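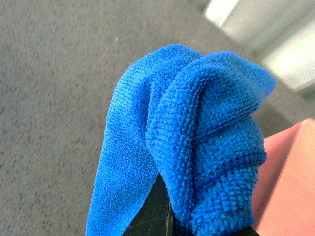
Issue 11, page 3

Asuka Tamura on the base vote

The Skararach council votes Saturday on whether to ask the government to close the supply base at Katayama. I'm for asking. The base employs roughly 500 people, and I don't take that lightly, but it exists to support a deployment our legislature has debated for only two hours. Masanobu Honda wrote here last month that towns should stay out of foreign policy. Our sons and daughters are the ones being sent.
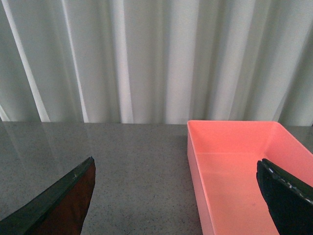
Can people who live outside town speak at the meeting?

Anyone may speak, but residents go first. Sign up at the door.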